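Ticket 748: White top panel, bench 6, items sliding toward the holes
Site: Urkdale
Opened by: Chukwuemeka Igwe
Status: Open, waiting on parts
Priority: Low

Reported Friday
Light round items placed on the white panel at bench 6 creep during the shift. One went into a drilled hole edge-first and had to be picked out with tweezers. Panel is the Tosedano 900, fitted in September. No trouble on bench 5, same panel.

Checked so far
Level across the short side: fine. Level along the long side: bubble sits off center, low toward the front. Front left foot had backed off. Turned it down until the bubble centered and tightened the locknut. Wiped the surface with a dry cloth. Items still creep, less than before.

Second check, with the bench in use. The pale disc is up near the top of the panel and the round blue piece is at the bottom, both on bare surface. The black cable comes down close to the disc, and there is a hole in the panel near there, next to the small red item.

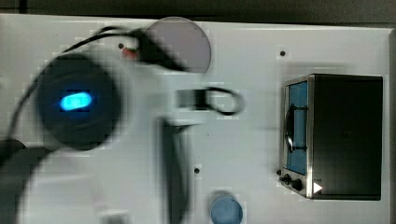

Next steps
1. Fit hole plugs. Siriwardena stocks white push-in ones. Need hole diameter first, measure with calipers, not a ruler.
2. Clip the cable so it stays clear of the panel surface.
3. Recheck level after a full shift.
4. If items still creep, try the thin Gramov mat on half the panel and compare.

Note from C. Igwe
Plugs must sit flush. The raised kind caught on everything at bench 5 and we pulled them out again. Do not close this ticket until step 3 is logged.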